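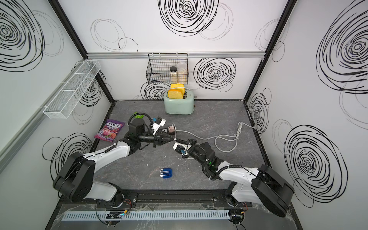 Purkdale Mini Charging Kit – strip, pink plug and long white cable

I've been selling bits and pieces for small kitchens for a while now, and the thing people write to me about most isn't a gadget at all, it's where to charge a phone when the counter is already full. So I put this kit together. You get a short power strip, a little pink USB charger block and a white charging cable that's long enough to be useful (and, yes, long enough to tangle if you let it). I sell it under the Purkdale name, and it costs $18 with shipping in the lower 48.

What you get in the box:
One power strip, black
One USB charger block, pink
One white charging cable
One cable tie, which you will lose, so I throw in a spare

The strip first. It's meant to sit flat on a counter or a desk and it has grippy feet underneath, so it stays put when you pull a plug. I use mine for the phone, the milk frother and whatever else turns up in the kitchen that week. You can hang it on a wall too, with the two slots on the back, but please use proper screws and leave the sticky pads for something lighter!

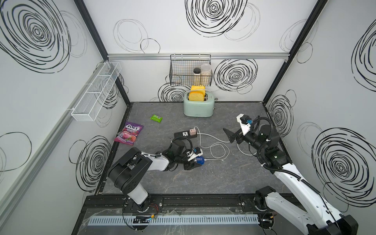
Room on the counter is what I cared about most when I was picking the parts. My first try at this kit used a big square charger from another maker, and it sat over the next outlet like a cat on a newspaper. I went through a whole pile of samples from Peng before I settled on the small block. Plugged in near the right end of the strip, it leaves the rest of the row for other things, and you can still keep a toaster at the back and your bag of candy off to the side, where it belongs. The color was my own choice – I wanted something I could spot quickly on a dark counter, and pink does the job nicely.

Now the cable. I tried shorter ones and kept getting emails from people who wanted to sit at the table with their phone while it charged. So I went long. When you don't need the length, make a loose loop about as wide as your hand and put the tie around it. Don't wrap it tight around the block, it's hard on the ends.

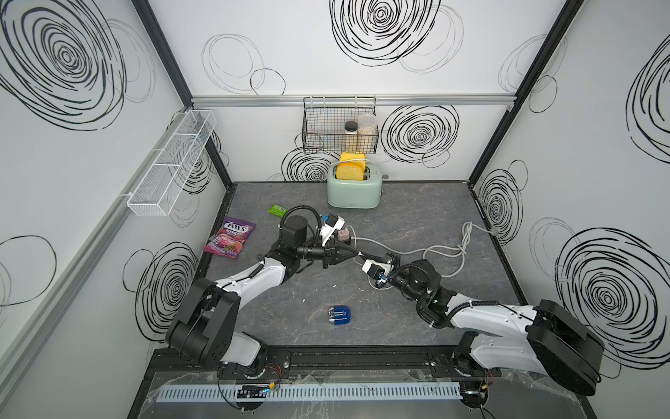
The white cable on a gray marbled surface, with the mint-green toaster behind.

A few people have asked if the kit comes in other colors. The block does: there's a pale gray one from October on, same price. The strip is black only. I had 200 of them made with Rerstead and when those are gone I'll see about another color, but I'm not promising anything.

Looking after it is easy. Unplug everything, wipe the strip and the block with a barely damp cloth, and let them dry before you plug in again. White cables do pick up dirt in a kitchen, and the plug end gets the worst of it, so give the plastic a rub now and then with a dry cloth. Keep water away from the metal tip.

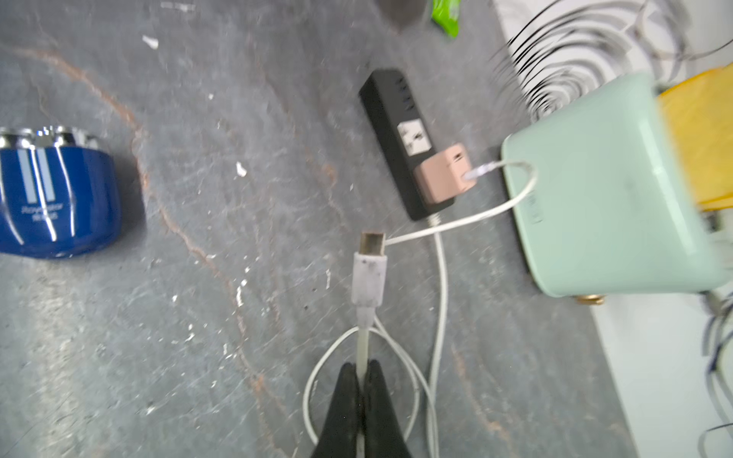 The USB end of a cable that could use a wipe, with the pinkish block plugged into the strip.

If you want the cable or the block by itself, write to me and I'll send you a price. I also keep the older Brudent strip in stock for anyone who bought one from me before and wants a match.

Returns are fine within 100 days, used or not. Orders leave here within 2 working days.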